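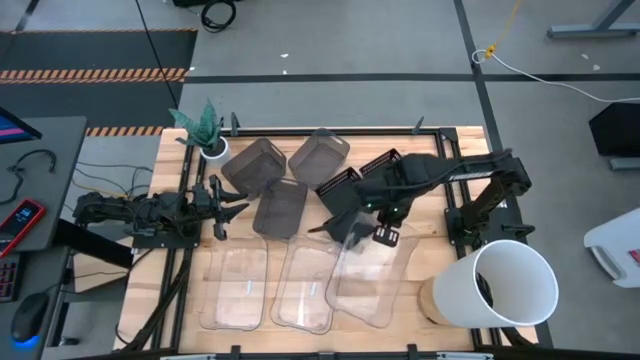 Was ist eine Ausschlussdiät beim Hund?
Eine Ausschlussdiät, auch Eliminationsdiät genannt, ist ein Fütterungsverfahren zur Abklärung einer Futtermittelunverträglichkeit. Der Hund erhält über mehrere Wochen nur eine Eiweiß- und eine Kohlenhydratquelle, die er vorher möglichst nie gefressen hat.

Grundlagen
Eine Futtermittelunverträglichkeit äußert sich beim Hund meist durch Juckreiz, wiederkehrende Ohrenentzündungen, weichen Kot oder Erbrechen. Man unterscheidet die immunologisch bedingte Futtermittelallergie von der nicht immunologischen Intoleranz. Im Alltag lassen sich beide kaum trennen, die Behandlung ist zunächst dieselbe. Blut- und Speicheltests gelten für die Diagnose als wenig zuverlässig. Als Auslöser kommen vor allem tierische Eiweiße in Betracht, darunter Rind, Huhn und Milchprodukte, seltener Weizen.

Durchführung
Vor Beginn wird eine Liste aller bisher verfütterten Futtermittel, Leckerbissen und Kauartikel erstellt. Danach wählt der Tierarzt die Diät aus. Üblich sind selbst gekochte Rationen, etwa aus Pferdefleisch und Kartoffeln, oder ein Alleinfutter mit hydrolysiertem Eiweiß. Bei Hydrolysaten ist das Eiweiß in so kleine Bruchstücke zerlegt, dass das Immunsystem es in der Regel nicht mehr erkennt.
Die Diät dauert meist acht Wochen, bei Hautsymptomen auch länger. Magen-Darm-Beschwerden bessern sich oft schon nach zwei bis drei Wochen. Während dieser Zeit sind auch Tischreste, aromatisierte Tabletten und Zahnpasta mit Fleischgeschmack zu meiden — ebenso das Futter anderer Tiere im Haushalt.
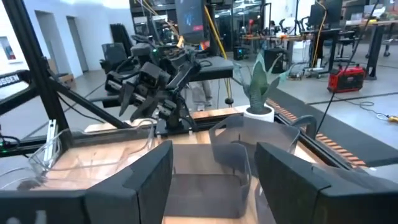 Getrennte Näpfe und feste Fütterungszeiten erleichtern die Einhaltung. Die Umstellung auf das neue Futter erfolgt schrittweise über mehrere Tage.

Provokation
Gehen die Beschwerden zurück, wird das frühere Futter erneut gegeben. Treten die Symptome innerhalb von zwei Wochen wieder auf, gilt die Diagnose als gesichert. Anschließend werden einzelne Zutaten nacheinander geprüft. Bleibt der Rückfall aus, hatte die Besserung vermutlich eine andere Ursache, zum Beispiel eine jahreszeitliche Allergie oder einen Parasitenbefall.

Grenzen
Selbst gekochte Rationen sind ohne Mineralstoffergänzung auf Dauer nicht bedarfsdeckend. Für Welpen ist deshalb eine fachliche Rationsberechnung nötig. Auch Fertigfutter mit nur einer deklarierten Eiweißquelle kann Spuren anderer Tierarten enthalten. Die Tierärztin Godelieve De Smet empfiehlt ein Futtertagebuch, in dem Kotbeschaffenheit, Juckreiz und jede Abweichung vom Plan eingetragen werden.

Siehe auch: Atopische Dermatitis, Hydrolysiertes Eiweiß, Rationsberechnung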